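Paper folders wanted – Morkari studio, Castham

We are looking for two people to help us with folding and packing until the end of July. Morkari makes paper decorations for shop windows, and our next order is for Desjardins. It is 500 large pieces, all folded by hand.

Most of the work is with coloured paper and thin card. You will crease the sheet down the middle, open it again and make the smaller folds on both sides.

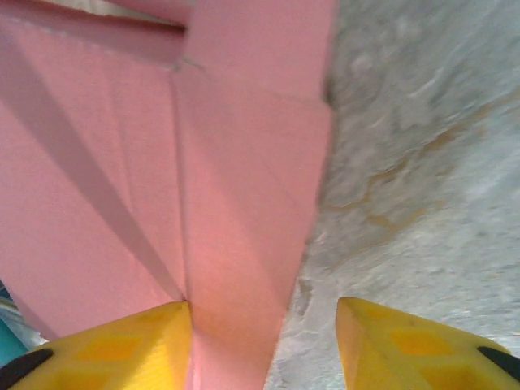
You do not need to have experience with origami, but you must be patient and have clean, dry hands. Charito Soriano will teach you the folds on your first day. Usually people learn them in one morning.

The second part of the job is at the packing table. We open the cardboard boxes, put the finished pieces inside and close them. Sheets which are torn or too much crumpled go to the recycling.

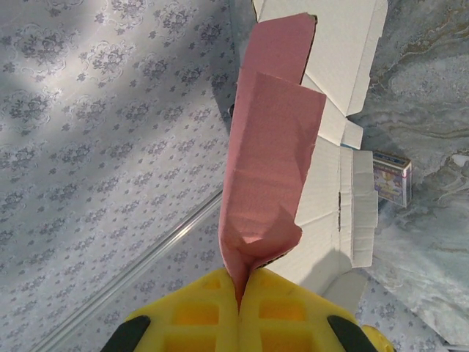 The work is 30 hours per week, and you can choose mornings or afternoons – please tell us which one you prefer. We pay every Friday. Tea and coffee are free, lunch you should bring with you.

To apply, write a short letter to Demetrius Ostrowski, Morkari, 976 Bunumard Road, Castham. A CV is welcome but not necessary.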